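Open day at Stilberg, Hallisside

The coffee was free and the lanyard was mine to keep, so the visit began well. Stilberg trains its robot arms on handling everyday objects, and the people who used to do the packing at its old depot now spend their shifts teaching the arms to do it. Our guide called this moving upstairs. It is on the ground floor.

Each trainee gets over 43 hours on the Rind, the firm's name for its practice rig, before being trusted with a shift. Two of them told me their backs had improved and their patience hadn't.
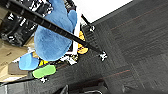
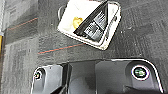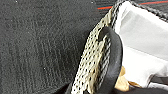
Hallisside open day. First picture: soft toys and a white container on the carpet tiles.

Pay went up by 4 per cent in October, I was told, and the shift now ends at seven. The old hands miss the radio, which the new room doesn't have. I asked whether the arms minded music and was given a leaflet.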